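Loose handles and sagging doors on bathroom cabinets

Bathroom cabinet hardware works loose faster than kitchen hardware. Humidity swells the door material around each screw, and the hole widens a little every season. Check all screws twice a year, in August and again when the heating goes off.

Tighten by hand with a No. 2 Phillips screwdriver. A power driver strips particleboard at almost any clutch setting. Stop when the handle no longer rotates on its base.
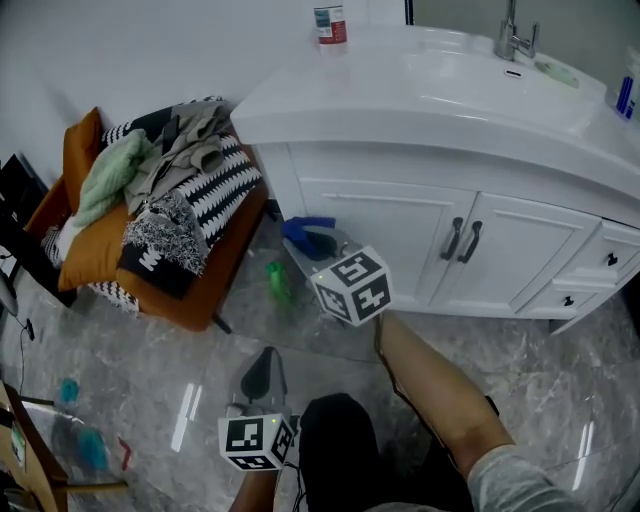

Vanity with paired doors, bar handles and two knobbed drawers.

If a hinge screw spins without biting:

Remove the screw and blow out the dust.
Pack the hole with hardwood toothpicks dipped in wood glue. Trim flush.
Leave overnight. Refit the original screw.

Handles held by machine screws from inside the door need a different fix. Add a lock washer under the screw head, or one drop of medium-strength threadlocker. Wipe off any excess before it reaches the paint.

Door gaps: on cup hinges, the front screw moves the door sideways and the rear screw moves it in or out. Turn one screw at a time, a quarter turn, then close the door and check. A gap of 2 mm between paired doors is enough.

Replacement handles: measure hole center to hole center, not overall length.

Tatsuya Uchida
30 April 2024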